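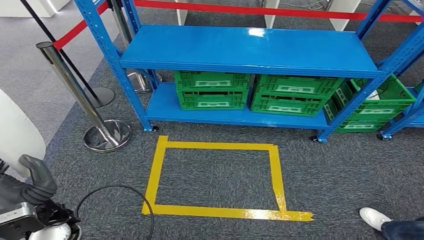

Tandstead Counter Giving Records

README for the April release

Contents

This folder holds donation records from the Tandstead checkout appeal, in which shoppers at 73 grocery and hardware stores could add a gift to their bill for the Nurkmont Family Respite Fund. The fund pays for short stays and home nursing visits for families looking after a sick child. The records cover gifts made at the register and coins dropped in counter boxes. Online gifts and checks mailed to the fund are not in here.

The data was put together by Ekkachai Panyasiri from weekly store returns. Send questions and corrections to him through the fund's office in Nurkmont.

Files

stores.csv
One row per store. Columns: store_id, town, store_type, opened_appeal, closed_appeal, box_count.

register_gifts.csv
One row per store per day. Columns: store_id, day_number, gift_count, gift_total, refunds. Day 1 is the first day of the appeal at any store, so a store that joined late has no rows for the early days.

box_returns.csv
One row per box emptied. Columns: box_id, store_id, week_number, amount, counted_by, sealed. The counted_by column holds a role (store or office), never a person's name.

notes.txt
Remarks typed in by store managers, lightly cleaned up. Names and phone numbers were taken out by hand.

All amounts are in dollars with two decimals. Files are UTF-8, comma separated, with a header row. Empty cells mean the value was not reported. A zero means the store reported zero.

How the records were collected

Stores using the Bemano register system sent a daily export. The donation key on those registers has set amounts of 1, 2 and 5 dollars plus an open amount. The export gives the daily count and total only, so there is no way to tell from this data how many people picked the open amount.

Stores on other systems filled out a paper sheet each week. Their figures were typed into a spreadsheet at the office and split by day where the sheet allowed it. Where it did not, the whole week is entered on the last day of that week and the refunds column is left empty. Please do not use those rows for day-by-day work.

Counter boxes were emptied when full or at the end of each week. A box with sealed set to "n" arrived at the office with its tag missing or torn. The amount is still included, as counted.

Known problems

The Tanasarn stores changed their store numbers partway through the appeal. We mapped the old numbers to the new ones, but 4 of those stores share a single bank deposit and their register totals can't be fully separated. They are listed in stores.csv with store_type set to "shared".

There are 178 box returns with no week number. Most came in together after the appeal closed. They are fine for totals and should be dropped for anything by week.

Any single register gift over 2000 dollars was checked with the store by phone. Entries that turned out to be keying mistakes were corrected before the daily totals were made, and we did not keep the original values.

Foreign coins were set aside and are not counted anywhere.

Suitable uses

The records were prepared so that the fund could plan its next appeal: which store types to ask first, how long to run, and whether counter boxes are worth the handling. They should also be useful to other small charities thinking about a store appeal. Totals by store, town and week are reliable apart from the cases listed above.

They can't tell you anything about individual donors. The same shopper may have given many times, and a gift count is a count of transactions. We also ask that the files not be used to rank stores in public. Opening hours and foot traffic varied a great deal and neither is recorded.

Privacy

No card numbers, receipt numbers or customer names were sent to us. Store towns are included with the agreement of the store owners.

Terms of use

Free to use and share for noncommercial purposes. Please credit "Nurkmont Family Respite Fund, Tandstead Counter Giving Records" and say which release you used.

Changes

April release: first version, all stores.
11th June: fixed a duplicated week in box_returns.csv and added the sealed column. Register files unchanged.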